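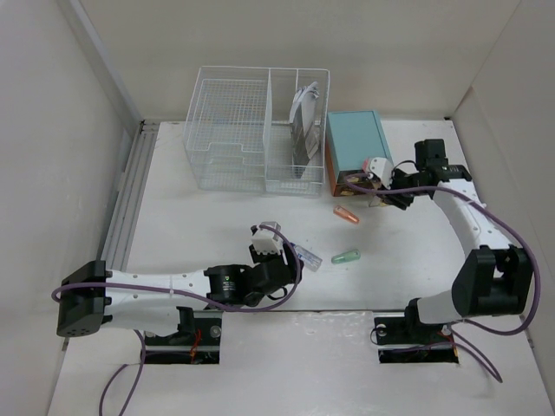
Rakiya Adeleke wants to know if she can skip this section and go straight to recording, seeing as she already set up the bench once last term. No! Sorry, Rakiya. The arms get bumped, people unplug things, and the last person to skip set-up spent a whole afternoon wondering why the left gripper kept closing when she told the right one to. (That was me.) So everybody starts at step 1, me included.

Section 9: Getting the two-arm bench ready

You'll need the bench key, the Jida laptop and whatever small items you're using for your task. Give yourself 16 minutes the first few times. It gets quicker, I promise.

1. Leave the power off. Walk around the bench and look at the cables on both arms. They should have enough slack to follow the arm at full stretch and not so much that they can snag on a gripper. If one looks tight, fix it now.

2. Wiggle each base plate gently with your hand. You shouldn't feel any movement. If you do, stop and tighten it before you do anything else.

3. Put your sorting items on the open part of the table, where both arms can get to them. Leave a finger's width between them. I like to start with three or fewer and add more once things are going well.

4. Turn on the laptop, open Koivisto (our control program, the one with the ugly green icon) and wait for both arms to show up in the list. Then switch on the arm power.

Caution: Keep your hands off the table from here on. The arms can twitch when they wake up, and the gripper fingers pinch harder than you'd think.

5. Press Home. Each arm moves to its rest pose, left one first. If they both go at once, hit the red button and come find me.

6. Check both wrist cameras on the laptop. You want the gripper tips and a good bit of table in view. If you get a black window, unplug that camera, count to five and plug it back in.

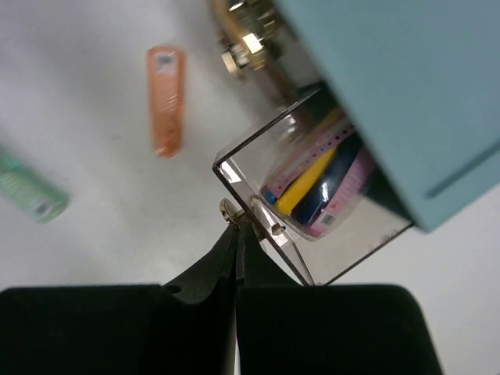
Plavgate Student Robotics Club – Bench Team

7. Open and close each gripper twice from the laptop. Set the grip limit to 800 for the clear boxes. The slider goes all the way up to 1,000 and it's really tempting to push it up there when something slips, but please don't! Try a better angle first.

8. Do one slow practice run on a clear box. Come in toward a corner, close the fingers, and stop there. Shiny clear walls are hard to judge on the camera view, so I look back and forth between the wrist view and the overhead view the whole time.

Note: Ngozi Tamuno and I disagree about which arm beginners should drive first. She says right, I say left. Pick one and stick with it for the whole session, so your notes make sense to the next person.

9. Park the arm you aren't using off to its own side, well away from the one that's working.

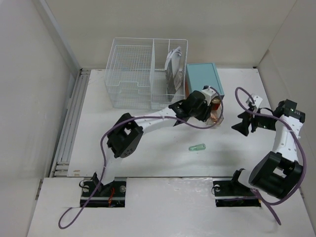

Parking takes a little practice, too. Fold the elbow in before you swing the arm out, and go at half speed until you've got the feel of it. Then save the pose under your own name so you can get back to it with one click.

10. Name your recording and write it in the log before you press Start. Our folder still has nearly 16 files called "test" from the Hotero challenge, and I have no idea what's in any of them.

Caution: If the arms get close enough to touch, let go of the controls. Don't try to steer out of it. They'll hold where they are, and you can back one out slowly with the arrow keys.

Shutting down is in the next section. Please read it before you need it, and leave the bench key on the hook.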